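Subject: Re: Open day on Monday, who is coming?
From: Krisztina Deák
To: members list

Valentyna Skoryk wrote:
> Can someone who has been to the Gruvent lab before tell us what
> the demo covers? I don't want to drive 60 miles for a slide show.
> Also, is it all right to bring my two students?

Hi Valentyna,

I went to the February one. There were slides, but they took ten minutes and the rest was at the table. The main demo is the cutlery job: two arms, one wire basket with dividers, and a mix of spoons and chopsticks to be sorted into it. They run it over and over while people come and go, so it doesn't matter much if you get there late.

The operator talks through each run and will stop for questions. When I was there he spent a good while on chopsticks, which are harder for them than spoons. A chopstick lying flat on the table gives the gripper very little height to work with, and if the fingers come down at the wrong angle it rolls. Spoons are easier to pick up, but the shiny metal gives the cameras trouble.

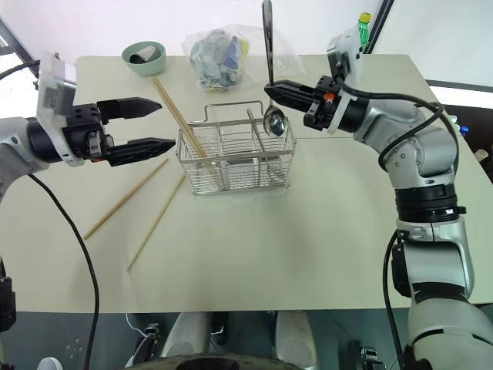
They said the current policy was trained on 300 recorded runs, all done by hand on the same table. Cenar, who used to be on this list, asked what happens if you move the basket. They let him move it. The first try missed and the second one went in. I thought it was good of them to do that with people watching.

Students are fine, but send their names to the front desk by noon the day before. Parking is behind the Vincze building, not on the street. Doors open at 2 and the last run is at 4:30. There is no coffee on that floor, so get some on the way in.

I have a car going from Livov with room for two more. Write to me off list if you want a seat.

Krisztina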